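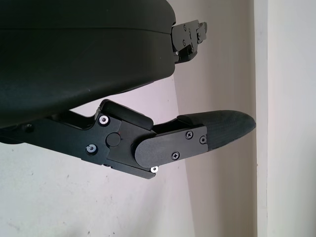 # Small networks should keep a paper map

I look after the network for a mid-sized office in Pastham, and before that I did the same job for a food distributor with sites in Pastham and Kermont. Both places used a central controller. You log in to one console, you see every switch and access point, and you push a change to all of them at once. I like working this way and I wouldn't go back. My complaint is with what we stopped doing when the console arrived.

We stopped writing things down. When I started, every closet had a sheet taped inside the door. It listed the ports, what was on the other end of each one, and which cable went back to the core. The sheets were ugly and usually a few months out of date. When the controller came in, someone decided the topology view would replace them, and the sheets went into recycling.

The topology view is good when it works. It draws itself, and it's nearly always right about which switch is connected to which. What it can't tell you is what a thing is for. It will show a device on port 14 with a name made of half its hardware address. It won't tell you that this is the door controller for the loading bay, that it must never be put on the guest network, and that the only person who knows its password works for the alarm company.

The bigger problem comes when the console is the thing that's down. At the distributor, we had a failed update on the controller one afternoon in June. The switches kept forwarding traffic as they were supposed to, so most people noticed nothing. Then a power supply died in one of the Kermont closets, and I had to find out which uplink it fed with no map, no port labels and a login page that wouldn't load. It took me four hours. With the old sheet it would have taken the length of the drive and a few minutes with a torch.

Vendors will answer that you should run a second controller. Fine, do that if you can pay for it. We priced one and were told no, and I think most places our size would be told the same. Two controllers also share a good many of the same faults. If a bad update goes to both, you have two login pages that won't load.

What I'd ask for is modest. Once a quarter, export the port list and the address plan, print them, and walk the building with them. Correct them in pen. Type the corrections back into the description fields in the console, so the software gets something out of it as well. Leave one copy in the closet and one with whoever holds the keys to the building.

We did this for the first time last winter. The console reported 919 active ports over our buildings. Walking the closets, we found four that were plugged into equipment we no longer owned, belonging to a tenant who had moved out of the back wing. They had been on our staff network the whole time. The console had shown them correctly every day and there was nothing in it to make anyone look twice.

The usual objection is time. The walk costs two of us most of a day, so over the year it is eight person-days, and I admit that's a fair chunk for a team of three. I'd still pay it. We spend more than that sitting through product demonstrations.

A second objection is security, and I take it more seriously. A sheet listing every port and address is useful to an intruder. So leave the addresses off the closet copy and lock the full one away. The sheet in the closet only needs port numbers, plain names and where the cable goes. Anyone standing in that room with bad intentions can already pull the cables out.

There's also a training side to this. New staff who learn a network only from the console tend to be quick with policies and slow with faults. They know how to build a rule that limits video traffic on the wireless. They may never have traced a cable from a wall plate to a patch panel. I don't blame them, as we never gave them a reason to do it. The quarterly walk is the cheapest training I've come across, and the junior on our team now finds things in the ceiling faster than I can.

I circulated a draft of this to a few people who run similar networks, and the replies were mixed.

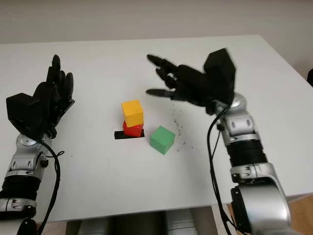

Rozália Jakab wrote back that paper was the wrong answer, and that a read-only export saved to a laptop every night would be fresher than anything I could tape to a door. She has done it that way for years and has needed it twice. Her other point was that handwriting in a closet gets copied wrong as often as it gets copied right.

She's right about freshness. I've since added a nightly export, and it lives on a laptop that doesn't depend on the controller for its login. But the export holds only what the console knows, and somebody still has to go and look at the other end of the cable. I've kept the sheets. Ours are printed in large type now, with a blank column down the right side for the pen, and the next walk starts in the Kermont-side closets at seven in the morning before the phones get busy.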